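Filed under: Members' News / What We're Up To
14 shares | 3 comments

Folding for the robots, week three

Odette Vasseur asked me for "a few lines" on the laundry project and I've been putting it off because I've been, well, doing laundry. So, a few lines (probably more than a few, sorry Odette!).

For anyone who missed the November meeting, Lema is gathering examples of ordinary housework so that a learning system can pick up how people handle cloth. You hold a gripper in your hand, you do the chore with its two fingers in place of your own, and the camera on it records the whole thing. Each go is called an episode. My target is 200 of them, and the Stondthorpe group as a whole is at 666, which I think is terrific for a bunch of people who mostly met over seed swaps.

I started with towels, like everybody, then moved up to jackets. Jackets are a different animal! A towel has four corners and you know where you are. A puffer slides, puffs back up and hides its own zipper, and you have to decide where to grab before you go in.
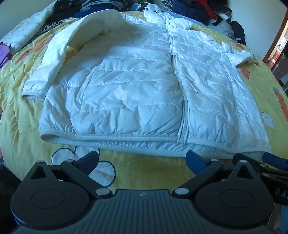

White puffer on the yellow quilt, front side up, zipper down the middle.

Kekeli Owusu looks over our uploads and sends notes, and the first note I got was "slower, please." I was going at it the way I fold at home, snatching and flipping, and the fingertips kept leaving the view. Now I count to two before I close the grip and again before I let go. An episode takes me roughly 30 seconds that way. The second note was to stop tidying up between tries, as they want the cloth to start out different every time. I have never been so happy to follow an instruction.

Bedding came next, and I'll admit I liked it more than I expected to. 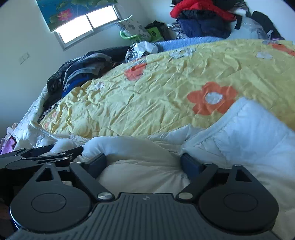 With a thick quilt the trick is to get a finger on each side of a fold and squeeze before you pull. Go in flat and the tips skate right over the top. Nazanin Tehrani says she pushes down first and then pinches, and I've borrowed that from her shamelessly. My wrist does get tired, so I stop after 11 episodes and make tea.

Failed tries count too, by the way. Kekeli wants them marked as failed and sent in with the rest, so please don't delete yours!

If you'd like a turn, Itzel Mendoza has the sign-up sheet and will show you how to hold the thing. Bring something with sleeves.

Contact the newsletter desk | © Stondthorpe Newsletter | Back to top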